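1/ ok so a bunch of you asked how the kitchen countertop saga ended, and my replies are a mess, so I'm putting the whole thing in one thread. get a coffee, it's long

2/ background: we bought a house in March with a kitchen from another era. Tile counters with the grout lines that eat crumbs. I swore I could live with them and I lasted maybe a month before I was on my hands and knees with a toothbrush at 11 pm, questioning everything

3/ I wanted marble. I have always wanted marble. My grandmother rolled out pie crust on a slab that was older than my mom and I don't think I've ever been as happy as I was standing on a chair next to her, eating raw dough off the edge

4/ everyone, and I mean everyone, told me no. My sister, the guy at the tile store, a woman in line at the pharmacy who overheard me on the phone. "It stains! It etches! One lemon and you're done!"

5/ so I went to Liapis, the stone yard out past the old drive-in, and asked for scraps. They gave me a bag of offcuts for ten bucks and I spent a weekend being awful to them. Red wine, turmeric, ketchup, coffee, lime juice, a beet I just left sitting there overnight

6/ results, for the people who only came for this part:
coffee – wiped right off at an hour, faint ring overnight
wine – same but pinker
beet – shockingly fine??
turmeric – no. never. it's yellow forever
lime – dull spot in under five minutes, and you can feel it with your finger

7/ staining and etching are two different problems, btw, and I had them mixed up for years. A stain is color soaking into the stone and you can often pull it back out with a baking soda paste. An etch is acid eating the polish off. No paste fixes that, you have to re-polish it

8/ this is why people tell you to get honed instead of polished. Honed is already matte so the etches don't jump out at you. It does soak stuff up a little faster though, so you trade one thing for another and seal it more often

9/ quotes! I got three. Talell wanted the most and took 13 days to call me back. Clidell was cheaper but wouldn't let me pick my own slab, they just "send something similar," and with marble there is no similar. Reltell was in the middle and let me walk the yard, so Reltell it was

10/ walking the yard is the best part, go even if you're not buying. I looked at 70 slabs if I looked at one. I got very attached to one with a big green streak and then found out what it cost and got less attached

11/ things I'd ask any fabricator, from somebody who forgot to ask half of them:
where does the seam go
can I see the layout on my actual slab before you cut
who pulls the old counter and who hauls it away
is the sink cutout in the price
what sealer do you use and can I buy it from you

12/ that third one cost me. Haul-away was an extra $274 and I found out while the guys were standing in my driveway holding the tile. Read your quote all the way to the bottom, friends

13/ veining: decide early if you want quiet or loud. I went in saying quiet and kept drifting back to the stormy gray ones every single time. White with lots of dark movement also hides crumbs, which my family considers a major feature. And I still love it with brown wood and skinny gold pulls, I don't care if that look is on its way out
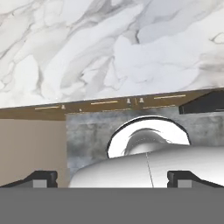
14/ daily life with it: I keep a big cutting board out and all citrus happens on the board. Soap and water, soft cloth. No vinegar sprays, ever. I threw mine under the laundry sink so I wouldn't grab it on autopilot

15/ yes it already has etches. Daithí Foley from next door (hi Daithí) put a margarita down on it the first night and went white as a sheet when I told him. There's a perfect little circle by the stove now and I've grown kind of fond of it

16/ would I do it again? yes, but honed this time. I went polished because it was so pretty under the yard lights and I have no self control

17/ next up is the backsplash and I have zero plan, so send me yours. No subway tile please, I've had enough grout for one lifetime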